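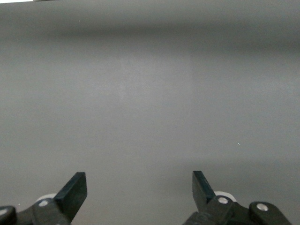 Worktop swap at the Niritz flat — gallery

Quick page, sorry for the state of it, still have plaster dust in my eyebrows. Putting the new gray up while I remember what went where. Proper write-up in November maybe.

So. Gray. Plain matte gray, a bit on the cool side, no pattern at all. Went back and forth for ages between this and a speckled one from Stuvska and I'm glad plain won. Speckle hides crumbs, sure, but it makes my eyes go funny first thing in the morning.

Few notes, same ones I keep typing out in emails:

Color. Changes a lot with the light. Reads darker where a shadow falls across it, softer and paler where the light lands. The sample chip looked almost blue in the Enatik showroom. Take the chip home!! Leave it out overnight, look at it at breakfast, look again at 9 pm with the lamps on.

Dust. Yes it shows. Any pale little speck stands out on a plain surface like this. I wipe, I turn round, there's another one. Damp cloth, then a dry one, done. No spray.

Finish. Matte, so no glare in your face when you're chopping. We looked at a gloss version too and I could see the whole ceiling in it. No thanks.

Fitting. Bongani Pillay did the cutting and the joins, 2 days start to finish, would of been less but the wall behind the sink isn't straight. Never was. He scribed the back edge to match and ran the sealant the next morning.

Old top. Doherty, beige, chipped by the stove, burn ring from a pan I will not discuss. Cut in two and now doing shelf duty in the shed — surprisingly good shelves.

What goes back on it. As little as posible. Kettle, bread board, the salt. Toaster has moved to the cupboard and there have been complaints.

Still to do: upstand, new strip under the wall units, paint. Paint color undecided, leaning warm white, the gray can look chilly next to anything too blue.

More pics when the upstand is in. If you want the name of the exact shade leave a comment, the label is on the offcut and the offcut is under everything else in the hall.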